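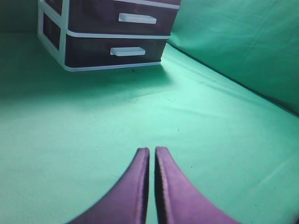
Séverine Arnaud wrote after the last session to ask whether a cloth really has to be ironed before small things are laid out on it, and I'd say no, dear all, a few soft creases do no harm.

Unit 5: Looking closely at everyday things

Take your time with lettering, and turn your page around if a word is upside down.
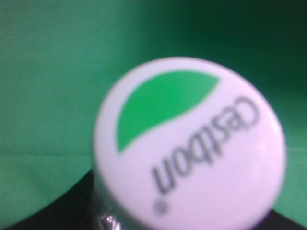
Fig. 1. Bottle cap with green leaf and the name "Cestbon."

Next come shiny surfaces, which I'm terribly fond of! Note the color first, then the highlights.
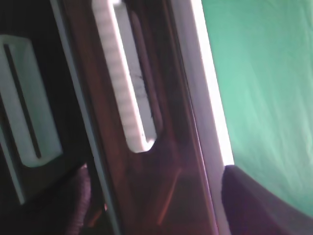
Fig. 2. Glossy reddish-brown panel with a ridged white piece.

Please bring your notes to Odette Caron in room 207.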